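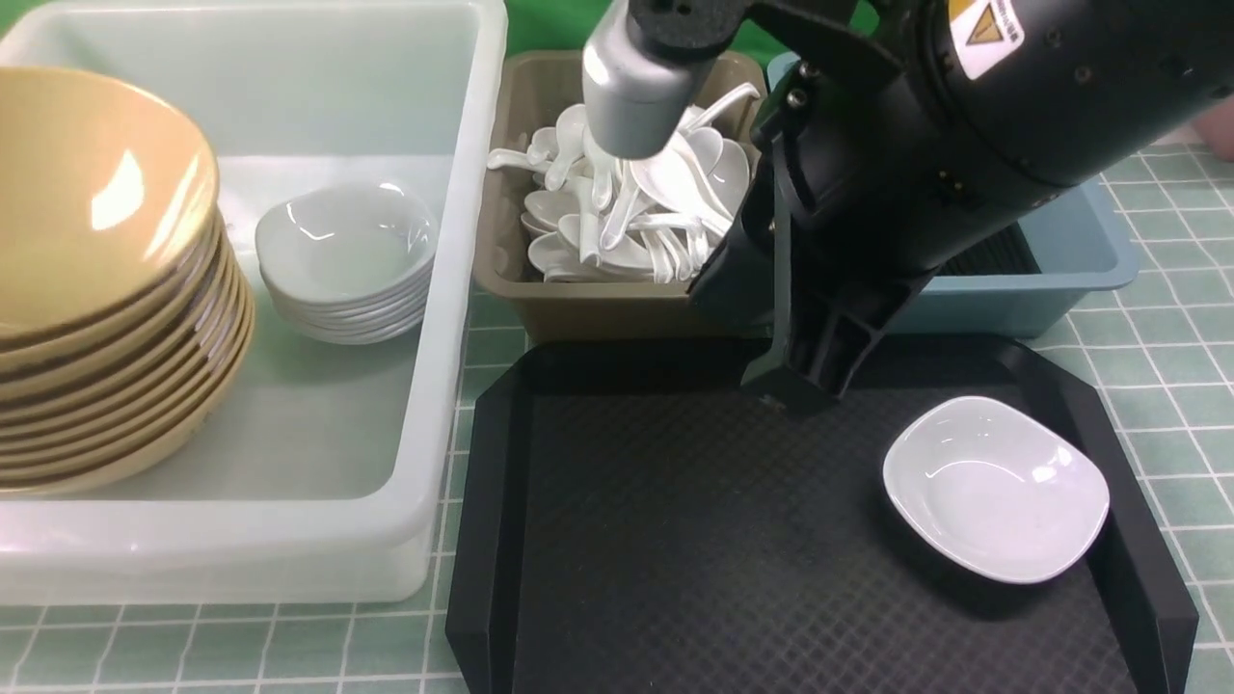
# 2,000 episodes of setting a tray

2022-07-23

We hit the number this week. The plan in December was 2,000 usable episodes of one job: take dishes and spoons out of their bins and put them on a black tray. The raw count is 2,246. After I threw out the bad ones we had 2,000 left, plus a few I am keeping aside for testing.

I said I would write up how the collection went, so these are my notes.

## The job

The bowls and the small sauce dishes share the big white bin. The spoons have a bin of their own, the brown one. The tray sits on the grid mat, and the arm has to bring things over and set them down without knocking what is already there. A person drives the arm for every episode, and we record the camera views, the joint positions and the gripper state. The policy is trained to copy that.

We call the project Karnura. The logging software is Cumis, which I wrote over two winters and which still has a bug where it forgets the operator field if you rename a session. If you use it, rename first and then record.

## What was hard

The sauce dishes took the longest. They are rounded squares and they nest, so the gripper has to get one finger inside the top dish and the other outside it. Go too deep and you bring up two. Early on I marked a double pick as a failure and deleted it. Later I started keeping the ones where the operator noticed, put both back and tried again. A policy that has only seen clean picks has no idea what to do after a bad one, and ours used to carry two dishes to the tray and let go of both.

Spoons are a different problem. We dump them in and leave them jumbled, and the operator picks whichever one has a free handle. Two operators looking at the same heap will choose different spoons, and the first model we trained split the difference and closed on the air between them. I wrote a rule for the operators: take the free handle nearest the tray. It slowed them down for a day. The next model was much better at spoons.

Glaze was the other nuisance. The white dishes pick up bright spots from the overhead lights, and the spots move when the arm moves. I tried a matte spray on a few dishes and gave up on it, as the real ones will be shiny anyway. We changed the lights between sessions instead and let the model see all of it.

## What we threw out

Most of the rejected episodes had nothing wrong with the motion. The common faults:

- a camera stream that dropped out partway through
- the operator stopping to think for a long stretch with the arm hanging still
- the tray already holding a dish when the task text said it was empty
- a reset done while the recorder was still running

I fixed the last one with a foot pedal. Press to start, press to stop, and keep your hands out of the bins in between. I should have bought it in December.

The third one I found by accident. Some episodes are meant to start with a dish on the tray, and those have their own label. For a week the labels were swapped. It took an evening with the footage to sort them out, and I have written a check for it since.

## Where it stands

The model trained on the full set does bowls well. It does single dishes well when the stack is tall and worse when it is down to the last few, where the bin wall gets in the way of the wrist. I looked at the data and we have very few episodes from the bottom of the stack. Operators kept refilling early. That is my fault for leaving the stack height out of the instructions.

The next round is called Trình. It will be the same bins and the same tray, with every session run until the stack is gone. I also want to move the bins more between sessions. They have wandered a little on the mat but never changed places, and I suspect the model has learned the layout as much as the dishes.

I will post the episode format and the check scripts once I have cleaned them up. The operator instructions need rewriting first, starting with the part about refills.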